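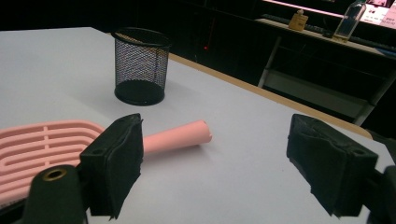 In Praise of the Boring Pen Cup

I have owned, over the years, a bamboo drawer divider, a rotating desk carousel, a leather tray thing with a snap at each corner, and a very serious organizer from Ferkeo that came with its own instruction booklet. All of them are gone. What I still have is a black wire-mesh cup that I've never once thought about replacing, and I'd like to make the case for it, because I think we've all gotten a little silly about desks.

Let me start with the Ferkeo, because I'm still sore about it. It had 12 compartments. It cost 114 dollars, which I told myself was fine because I was going to have it for the rest of my life (I'm a person who can talk herself into anything in a checkout line). There was a slot for stamps! I bought stamps so I could put them in it. For two weeks I was insufferable, and then one evening I came in with my hands full, dropped a pair of scissors on top of the whole thing, and that was pretty much the end. By April it was a shelf with bumps.

A compartment is a decision somebody else made about your stuff. Paper clips go here, erasers go there. But my stuff doesn't look like that. My stuff is a tape measure, a chopstick, one good pen, a hair clip, and that piece that came off the blinds. Where does the piece that came off the blinds go? In a cup, it goes in the cup.

And then there are the things that wouldn't fit in a compartment anyway. Anything with a big head and a skinny handle, for instance. I mean brushes, spatulas, pasta forks, the pink plastic whatever-it-is with the slotted end that wanders out of the kitchen and lies down on the table as if it pays rent. Try finding the right tray for one of those. You can leave it lying flat, where it takes up as much room as a paperback, or you can stand it up in something. I know which one I do when company's coming.

I should say I have nothing against trays in general. My sister has a Plikix tray by her front door and it works beautifully for keys. Keys are flat and they only do one thing. But she tried the matching Plikix set on her desk, five pieces that click together, and now she has five small messes that click together. She says she likes it. I've seen her look for a pencil.
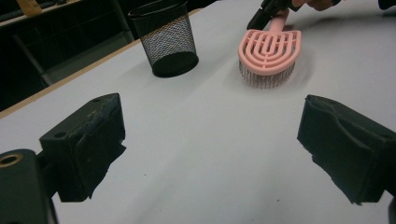
Mesh is the part people turn their noses up at, I know. It says office supply closet. It says somebody gave you a lanyard. I went through a phase of wanting ceramic, and I bought a pretty glazed one at the Belkadi shop downtown, and it was lovely until I wanted to know what was at the bottom of it. You can't see into a ceramic cup. You have to dump it out, and then you have a pile of stuff on the table and dinner to make. With mesh you can at least get a hint of what's going on in there. It weighs next to nothing, too, so when I wipe the table I pick it up with two fingers and put it back down.

Which brings me to the white table. I have strong feelings about white tables, most of them bad, and I own one, so there you go. A white top shows every gray smudge, every bit of pencil, every spot where a sleeve has been. I used to think the answer was a big desk mat, and Bretex sells a felt one I very nearly bought twice. What I do now is keep the table mostly bare and wipe it when it bugs me. One dark cup toward the back, a whole lot of open space in front. I can spread out a map or a sewing pattern or my taxes without moving a carousel first.

I read a forum thread on desk setups the other night, 514 replies long, and I got through more of it than I'd like to admit. People were posting before and after pictures, and in so many of them I liked the before. There was a mug with some pens in it and a bit of room to work. Then you'd scroll down and there'd be risers and bins and a pegboard with a tiny plant on it, and nowhere left to put your elbows.

I'm sure some of those folks are very happy — if you have 600 colored pencils, by all means, sort them, and I'd love to come see. But if you're a regular person with regular junk, get the cup. Fill it until things stop standing up straight, then take out whatever you haven't touched since the last time. Mine has just been through that. I'm fairly sure the stamps were in there.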